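Rernetti Hand Gripper Kit, second version

Sold by the Minden shared workshop. Kit price 320, fingers and mounts included, camera not included.

Let me start with what the old page said, which was that this gripper "picks up anything." I asked for that line to come down and it has. Soft ribbed fingers are good at a certain kind of object and so-so at the rest, and a page that wants your money should say which is which.

What you get: 2 mounts in white plastic with the screw holes already in them, 2 ribbed fingers in purple, the handle and trigger parts, a bag of screws and a printed sheet. The sheet is better than the first one, which had step four before step three. You will need your own small screwdriver and an evening. Nelu Costache says he built his in an hour. I have watched Nelu build things and I would plan on longer.

The fingers are the fin-ray type, so when you push on the face of one it bends toward the object instead of away from it. It's a nice effect and people at the workshop like to play with it. Whether it helps you depends on what you plan to pick up. Mugs, tape rolls and tennis balls are easy. A sheet of paper flat on a table is not, and no amount of squeezing changed that for me.
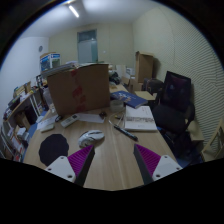 My advice is to try it on ordinary desk stuff before you go near a robot arm. A computer mouse is a fair first test, with a smooth rounded shell and enough height to get hold of. A marker pen is harder, mostly because it wants to roll. If you can't pick up a pen by hand with this thing, an arm won't do it for you.

Known complaints:

The mount screws work loose. Philomena Scanlon puts a drop of thread glue on hers. I just tighten mine, often.

The trigger is stiff for small hands. Huguette Besson filed hers down and it feels much better, but filing is your own business and we won't swap a part you have cut.

The Aquino arm adapter is listed as an option. I have tried it and there was play in it - enough to notice when you reach out to the side. Dineo Moodley has the Ukley one and is happier. I haven't tested that myself so I'm not going to recommend it.

Spare fingers are sold in packs of 3, which makes no sense for a gripper with two, and I have said so.

Returns are accepted on unbuilt kits. Orders go out from the workshop, and stock questions should go to Tadhg Nic Aodha.

Page last changed 5 Dec 2022.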